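Workshop notebook, Monday, started 7:15 pm

Back on the skirmish campaign rules! I have been itching to get to this since the last playtest, because the Dudaldale map finally does what we wanted it to do. Joyce Temba brought her river raiders, I ran the Hernard garrison, and we got through two full games with time left over for arguing about the second one (the best part, as always).

Starting point for anyone picking this up cold: both sides at 70 points, 5 turns, three objectives, and the ford in the center counts double on the last turn only. We used the July version of the cards, with the pencil changes on the archers still in force.

Game one. Joyce put nearly everything on the west bank and dared me to cross. I didn't, for two turns, and then I had to, and it was a glorious mess. The spearmen held the ford exactly one turn longer than I had any right to expect. The new push rule is great. Loser of a melee goes back one base width, winner may follow, and if there's water behind you it hurts. It makes the river matter without a whole page of river rules. She won 9 to 6 and it was close until the last activation.

Game two, swapped sides. I tried the all-cavalry list that Jytte Bach wrote up and wow, it is fast. Too fast? I was on her back objective at the top of turn two. But then the horses have nothing to do except stand there and get shot, and Joyce picked them off one by one. So maybe it is fine and I just played it badly. Needs another go with somebody more patient in charge of the horses.

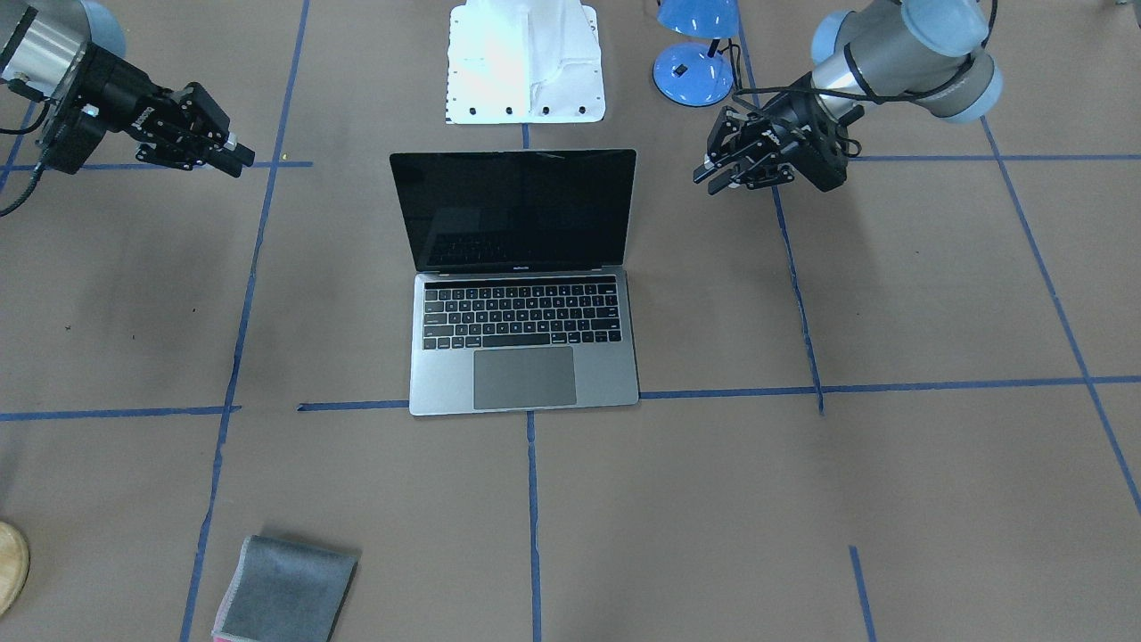

Laptop on the taped grid, screen off.

Things to change before the next round:

Archers at long range are still too cheap. Put them up one point and leave the dice alone. We have touched the dice three times now and every time it broke something else.

Rally needs a limit. Joyce rallied the same unit four times in a row, which was hilarious, but I would like my kills to stay dead. Try once per unit per game.

The Madden card (the one that lets you steal initiative) should be played before the roll. Played after, it is an automatic yes every single time, and there's no decision in it.

Terrain: the small wood by the mill should block line of sight completely. We both kept forgetting the "partial" part anyway.

Campaign side. I ran the supply totals for all the players after the second game, and the whole league is sitting on 3118 supply, of which 174 belongs to poor Hernard. That gap is bigger than I like this early. Jytte's idea is to let the poorest faction pick the map, and I love it: no free points, no bookkeeping, and you get to drag the rich players onto ground they hate. Writing it into the draft tonight.

Also need a name for the fourth faction. Working title is Azar and I'm getting attached to it. Hill people, slings, lots of goats. Joyce wants the goats to have a stat line. I have said maybe.

Next session: same map, cavalry list again, Jytte on horses, me on the river raiders. Bring more wound markers and the long ruler.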